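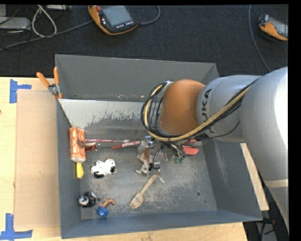
dcalado
Sunday, February 16, 2020
Reverberation in a rented hall, 15 m long, hard plaster on four sides. Speech is unintelligible past the third row. I put dark carpet down, and the low end did not change. Measured decay at 500 Hz is still far too long. Budget is 825. What next?

mallow_k
Carpet on a slab only absorbs the highs. You have made the room dull and boomy. Treat the walls, 100 mm mineral wool minimum, with an air gap behind it.

Prata
Disagree on the gap. At that depth it buys you little, and it costs floor area. Put the money into more panels. I did my own hall for 648 and speech was fine afterward.

mallow_k
Fine by ear or fine by measurement? An equal gap moves useful absorption down close to an octave, and air is free.

Prata
By ear. People listen with ears.

dcalado
Can I fix to the ceiling only? The lease forbids drilling the walls.

narnex
Ceiling alone leaves flutter between the long walls - clap once and you will hear it. Use freestanding panels, staggered so no two bare patches face each other.

Prata
Agree with that part.

dcalado
Quote from Rirnham for freestanding frames and wool is 561, fabric extra. Graça Calado is sewing the covers. Will post decay curves when they are up.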